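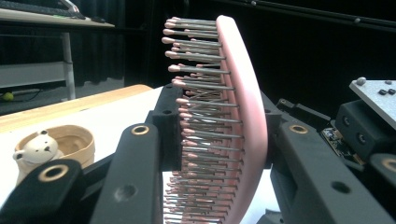
Wanted: a patient pair of hands for our gripper bench

Drallar is looking for a part-time technician to keep our hand-held grippers in good order, four afternoons a week, at our Bekedcombe workshop. You'd be checking finger alignment, snugging up screws, swapping worn clamp blocks and keeping the maintenance log tidy (it's up to 2,664 entries now, and we're rather fond of it!).

A good part of the job is grip checks with everyday things, a pink hairbrush among them, held upright between the fingers.

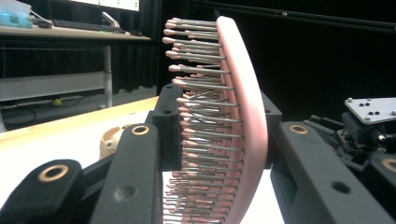

Güler

You don't need a degree. If you've fixed bikes, sewing machines or printers and enjoyed it, we'd love to hear from you, and we'll happily teach you the rest over your first seven weeks. Send a few lines about yourself to the Drallar front desk by the end of October, or stop in any Wednesday after lunch.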